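Teaching software to wait its turn

I have spent a good chunk of my adult life writing code that tells robots what to do next, and most of that code is about stopping. Stop if the arm's too close, stop if the joint's too warm, stop if somebody's dog wanders in. So when I heard that a small outfit called Zeldale was building a planner whose main trick is knowing when to hold back, I packed a sandwich and went to see them.

They're on the upper floor of an old printworks, up a staircase that I'm fairly sure gets longer in the afternoon. Josiane Pichon met me at the top with a mug in each hand (one of them mine, bless her). She runs the planning side. Her background is in timetabling software for ferries, and once you know that you start seeing it everywhere in the way she talks about robots. Jobs have slots. Things get missed. You need a plan for the people left on the quay.

The planner is called Tamari. It sits between two other bits of software: Ollel, which does the perception, and a controller they all refer to as Urbańczyk, after the street where the first version was written. Ollel looks at what's there and hands over a list of things with a score beside each one. Tamari decides what to try. Urbańczyk moves the hardware and complains if it can't.

Nothing odd about that so far. Where Tamari gets interesting is in how it treats a bad score. The planners I grew up with took the best guess and went for it, and if the guess was rubbish you found out with a crunch. Tamari will happily spend a step just shifting the camera to get a better look, and it treats that as a proper action with a cost, the same as picking something up. It can plan to look, then plan to look again from the other side, and only then reach.

"People get impatient watching it," Josiane told me. "Then they watch it for an hour and they stop noticing."

I got impatient too! I sat there muttering at the screen like my dad in front of the snooker. But the logs are lovely to read. Each plan comes out as a short tree in plain words, up to 8 steps deep, and you can click on any step and see which of Ollel's scores it leaned on. I found a place where it had changed its mind 2 times over a single cup handle, and I could follow why. I have worked on systems where answering that same question meant three days and a lot of biscuits.

It isn't all rosy. The tree view gets sluggish once you load a long session, and there's a settings page that only Josiane seems to understand. I asked what "patience floor" did and got a very long answer that ended with her drawing on the back of an envelope. Replanning takes 48 milliseconds when things are calm, which is quick enough, but a cluttered shelf slows it down and you can see the team wince.
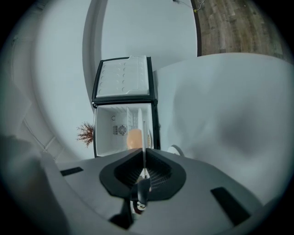

What I kept coming back to, on the train home and for most of the next week, was how a planner ought to deal with things it can only partly trust its eyes about. Clear plastic is the classic. Depth sensing tends to go straight through it or bounce off somewhere silly, and the planner gets told there's free space when there's really a wall. Take an egg sitting in a mini fridge with a thin, clear divider standing right in front of it. You or I spot the light along the divider's edge and go round. A planner that only asks "where's the egg?" may send the finger straight into the panel, and then you've got a problem with the panel and quite possibly with the egg. Tamari's answer is to let Ollel say "something might be here" and carry that doubt forward as a sort of soft obstacle, which you can pass through on paper but only at a steep price. Looking from another angle is cheaper, so it looks first.

I like that a lot. It's also a pain to tune, as I know from having tried something similar years ago and ended up with an arm that wouldn't go near a window. Josiane laughed at that and said they'd had one that was frightened of its own shadow until September, when they rewrote how the doubts fade over time. Old ones now shrink a little with every fresh look, unless the fresh look backs them up.

The next release should let you pin a doubt by hand, so you can tell it there's glass on that shelf and it had better remember. I've asked for an early copy. My test bench at home has a jam jar on it, and I've already cleared a space for the arm.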